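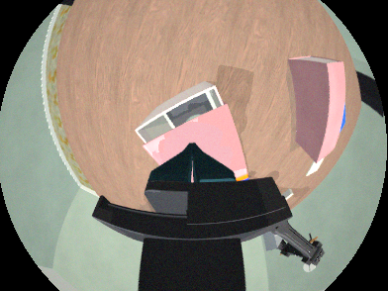

Come and play board games with us on Monday... well, on whichever evening suits you!

Hello, I'm Shalini Solanki and I'm looking for 18 people to try out Budmont, a trading game for two to five players that I've been scribbling at since my youngest started school. It's all about running a hill town market (wool, cheese, gossip) and it has 114 cards, every one of which I've rewritten at least twice. My sister likes it, but she's my sister, so I need strangers!

You don't have to be any good at games. I'd love a few people who normally hate them, plus a couple of proper rules-lawyers who'll find the holes. Sessions last nearly three hours with a tea break, and you'd come to two of them in April. We meet upstairs at Ibarra, the café by the bus station. There are stairs and no lift, I'm afraid, so tell me if that's a problem and I'll set up a table downstairs.

I can't pay you, but supper's on me and your name goes in the rule book. Over 16s only, please.

To join in, leave a note for me or Tharushi Mondal at the counter with your phone number and the evenings you can't do. Names in by 14 March 2019.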